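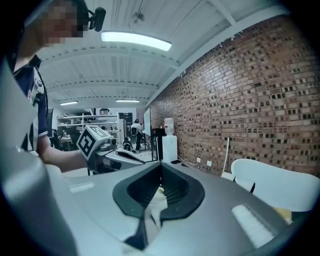

Lisach - relevé d'incidents de voituriers et de manœuvres à basse vitesse
Fiche de données, version 2

Lisach est un tableau de déclarations de sinistres survenus lors de la remise d'un véhicule à un voiturier, à un hôtel, à un parking d'aéroport ou à un garage. Le fichier contient 4 000 lignes, une par déclaration, et 41 colonnes. Il couvre des voitures particulières, des utilitaires légers et quelques véhicules de collection.

Autant le dire avant le téléchargement : ce fichier ne permet pas de calculer un taux d'accident par voiturier. On nous l'a demandé souvent, on l'a même vu faire dans une présentation. Il n'y a pas de dénominateur. Nous ne savons pas combien de voitures ont été garées sans dommage, et personne ne tient ce compte de façon sérieuse, à commencer par les exploitants de parkings.

Provenance

Les déclarations viennent de Plemeo, qui gère des dossiers pour plusieurs exploitants de stationnement, et de Cundidus, un courtier spécialisé dans les véhicules de valeur. Les deux sources n'ont ni le même formulaire ni le même intérêt à déclarer. Plemeo enregistre la rayure de pare-chocs comme le choc contre un pilier. Cundidus n'ouvre un dossier qu'au-dessus de la franchise, et les franchises en question sont élevées. Mélanger les deux sans regarder la colonne source donne des moyennes qui ne veulent rien dire. Nous fournissons donc cette colonne et nous conseillons de commencer par elle.

Les dossiers de Lund, intégrés dans la première version, ont été retirés. Ils étaient saisis à partir de coupures de presse, avec des valeurs de véhicule reprises du titre de l'article. Une berline de huit ans y devenait volontiers une supercar. Si vous travaillez encore avec la version 1, supprimez toutes les lignes dont l'identifiant commence par LU.

Colonnes principales

id_dossier : identifiant, sans signification particulière à part le préfixe de source.
source : PL ou CU.
type_lieu : hôtel, restaurant, aéroport, atelier, autre. La modalité « autre » est trop grosse. Nous le savons.
categorie_vehicule : citadine, berline, SUV, sportive, utilitaire, collection.
boite : manuelle, automatique, électrique, inconnue. Les véhicules électriques ont été codés à part, ce qui se discute, mais les erreurs de sélecteur n'y ressemblent pas à celles des boîtes classiques.
rapport_engage : oui, non, non précisé. Voir plus bas.
frein_stationnement : serré, desserré, automatique, non précisé.
pente : déclarée par le rédacteur du dossier, jamais mesurée.
obstacle : mur, pilier, autre véhicule, mobilier urbain, rideau métallique, aucun.
valeur_declaree : en euros, avant expertise.
valeur_expertisee : en euros, vide dans beaucoup de dossiers PL.
cout_reparation : en euros, devis ou facture selon la colonne nature_cout.
conducteur_declare : voiturier, propriétaire, mécanicien, tiers, inconnu.

Les autres colonnes sont décrites dans le fichier colonnes.txt livré avec l'archive. Plusieurs sont presque vides et n'ont été gardées que pour ne pas casser les scripts existants.

Le cas de rapport_engage

C'est la colonne la plus citée et celle en laquelle nous avons le moins confiance. L'histoire de la voiture laissée en prise qui bondit au démarrage est une belle histoire, elle tient en une phrase et elle arrange tout le monde : l'exploitant y voit une étourderie individuelle, le propriétaire une faute caractérisée, l'assureur un motif simple à cocher. Dans les faits, la modalité « oui » est renseignée par quelqu'un qui n'était généralement pas présent. Quand un rapport technique existe, il ne confirme pas toujours la case. Nous n'avons pas corrigé la case. Nous avons ajouté la colonne rapport_technique, qui indique seulement si un tel document figure au dossier.

Rappelons aussi que beaucoup de voitures modernes refusent de démarrer en prise sans pédale enfoncée. Un dossier qui décrit un bond au démarrage sur un modèle récent mérite d'être relu avant d'être compté.
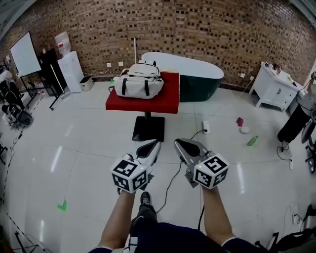
Un utilisateur du fichier nous a répondu que cette prudence était excessive, que le biais de déclaration existe dans toutes les données de sinistres et qu'à ce compte-là on ne publierait plus rien. Selon lui, la case « oui » reste exploitable si l'on se limite aux boîtes manuelles et aux dossiers PL.

L'argument se défend pour les boîtes manuelles. Il se défend moins pour la restriction à PL : le formulaire de Plemeo a changé en novembre, et la case y était auparavant cochée par défaut. La colonne version_formulaire permet de séparer les deux périodes. Qui veut suivre cette piste devrait au moins comparer les résultats avant et après.

Nettoyage effectué

- doublons supprimés quand la date, le lieu et le modèle coïncidaient ;
- plaques, noms et numéros de contrat retirés des champs libres ;
- montants en devises convertis en euros au cours du jour de la déclaration ;
- modèles ramenés à une liste commune, avec environ 2 % de lignes restées sans correspondance.

Les champs libres ont été relus à la main. Il peut rester des fautes, des abréviations de garage incomprises et des accusations un peu vives. Elles n'engagent que leurs auteurs, que le fichier ne permet pas d'identifier.

Usages déconseillés

Tarification. Classement d'établissements. Comparaison entre marques - le fichier surreprésente les voitures chères, dont les propriétaires déclarent tout. Démonstration que tel système d'aide au stationnement « réduit les sinistres » : la présence du système est connue, son activation au moment du choc ne l'est pas.

Format et licence

Un fichier CSV en UTF-8, séparateur point-virgule, virgule décimale. Les tableurs réglés en anglais liront les montants de travers. Réutilisation libre hors usage commercial, avec mention de Lisach et du numéro de version.

Dernière mise à jour de la fiche : 2025-01-28. Les corrections se proposent par le suivi des tickets, avec l'identifiant du dossier concerné. Les messages du type « ce chiffre me paraît bas » sont fermés sans réponse.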